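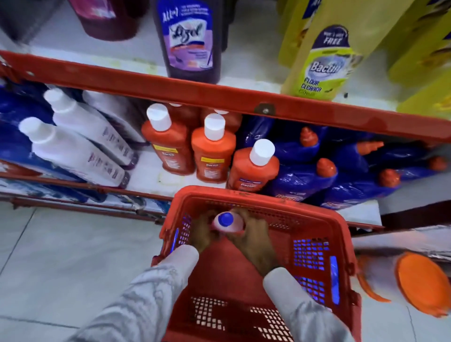 Bendeo 818 Hand Basket, Red: Review After a Winter in the Shop
Posted by Leanne Hollis, 9 May 2021

I never expected to have this many feelings about a shopping basket, but we changed ours over before the holidays and I've been talking about them ever since, so my husband suggested I write it down and give him a break.

Some background. We run Nallgate Stores, 2064 square feet, groceries in front and household goods in back, with a lot of imported brands our regulars can't find at the big chains. We have carts, but the aisles are narrow and most people grab a basket. The old ones were gray Tindall baskets that came with the place when we took it over. They did their job for years. Toward the end the rims had gone rough, a couple of them had cracked corners, and the solid bottoms collected everything: onion skins, receipts, a sticky layer I don't want to think about. I was scrubbing them on my hands and knees out by the back door.

I bought the 818 from Helosano, item 3045 in their shop fittings catalog, in packs of 10. They come in several colors. I went with red to go with the rails on our shelving and I'm so glad I did, because you can spot one left at the end of an aisle from the register!

What I like

The bottom, first and most of all. It's an open grid and you can see the floor tiles right through it, so there is nowhere for crumbs to sit. I take the baskets outside, run the hose through a few of them, turn them over and walk away. The walls are perforated too, rows and rows of little rectangular holes, and they rinse out just as easily. A jar of pickles went over in one back in the winter (the lid wasn't on right, my fault) and I had that basket back in use before lunch. With a Tindall I'd have been at it with paper towels and a toothbrush.

Then there's how it behaves with bottles. Our cleaning aisle is the real test of any basket, full of tall floor cleaners and little bathroom bottles, all slick plastic. I've loaded an 818 with floor cleaner until I didn't want to lift it any more and the bottom stayed nice and flat. Set the big bottles in first, against a short wall, and the small ones fill in around them. I do our shelf pulls this way now: when something's getting close to its date or a label is torn, I go along with a basket and pick as I go.

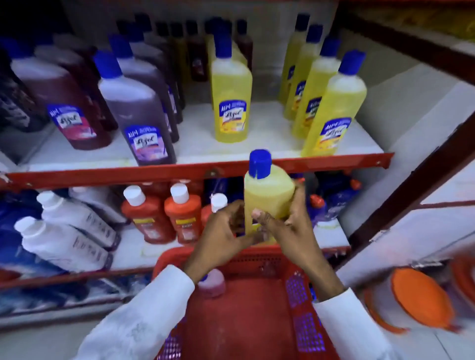 Yellow floor cleaner over the basket, with a small pink bottle already inside. The purple ones are up on the shelf behind.

The rim is smooth all the way around. I ran my hand over every one when they came out of the box, looking for those sharp little seams you get on cheaper plastic, and found none. Sounds like a small thing until you've had one catch a sweater. Two of my older customers told me, without my asking, that the new ones are kinder on the arm, and one of them has started buying her laundry soap from us again now that she doesn't mind carrying it.

They nest well. The stack by the door stands straight and a basket comes off the top with one hand, no wrestling, no second basket coming along for the ride. The Tindalls used to lock together so tight that I'd see people give up and carry things in their arms.

What I don't like so much

That wonderful open bottom does have a downside. Small loose things can find the holes. Packets of seasoning are fine, but I've had a birthday candle go through, and a stick of gum got itself wedged so that I had to push it out with a pen. If your shop sells a lot of loose candy or hardware, look at the version with the closed bottom.

Anything that leaks is going to leak on your floor, too. The pickle jar made that very clear. In the old baskets the mess stayed put (and stayed, and stayed), so I'd still pick the grid, but have a mop handy.

The grips could be wider. With a few cans they're comfortable, and with a full load of liquids I feel them across my fingers by the time I get to the register. Customers don't usually load up like that. I do, and I switch hands.

And the price label Helosano puts on every single basket is stuck on with something fierce. Warm soapy water got most of it, a little cooking oil got the rest. Do this before you put them out, while you still have the patience.

Wear so far

Better than I was braced for. They get dropped, kicked along the floor in line, and left in the parking lot. There are scuffs on the undersides and one has a white stress line near a corner that I'm keeping an eye on. The red hasn't faded on the ones near the window, though we haven't had real summer sun yet, and that corner gets brutal in July. I'll add a note here if they start turning pink.

Would I buy them again? I already have! A second pack came last month, mostly so we'd have enough on a busy afternoon, and the color matches the first batch exactly. I did keep two of the old Tindalls. They live in the stockroom and hold rags and tape, and they're perfectly good at that.

If anyone has tried the rolling version with the pull-out handle, please leave me a comment. I'm curious how it does on tile, and whether the wheels are noisy.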